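Moko Play Kitchen – Set-Up Guide, Section 4: Laying Out the Table
October – Kundora Product Guides

1. Clear a flat table and wipe it dry. The full set weighs 800 g and needs no tools.

2. Put the colander down first, toward the middle of the table.

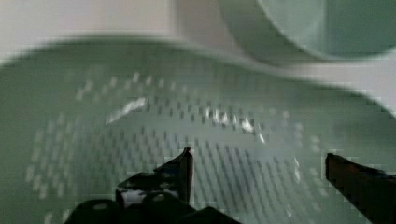
Colander care is simple, but it should be done after each wash. Rinse under lukewarm water and shake it out over the sink. The drainage slots run in curved rows down into the bowl, so brush along the rows with a soft brush. Do not use scouring pads.

3. Lay the round plate beyond the colander and set the ketchup bottle on it. The bottle can lie on its side.

4. Place the orange half and the small red fruit beside the plate. Keep the banana and the light blue bowl at the other end.

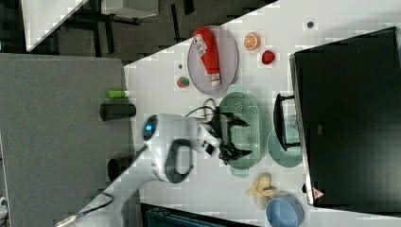
Bhardwaj writes that younger children do better with only the fruit at first, and that the bowls can wait a few days.

CAUTION: Do not stand on or lean on the bowls. Spare parts are listed under code 102.

5. Check that every piece can be reached from one side – move the plate closer if needed. 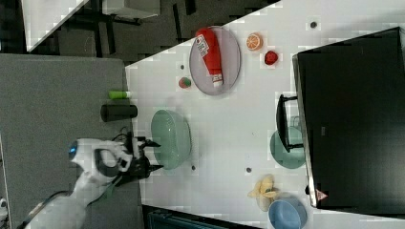 6. When play is over, put the fruit in the storage bag and close it. Store below 66 °F, away from direct sun.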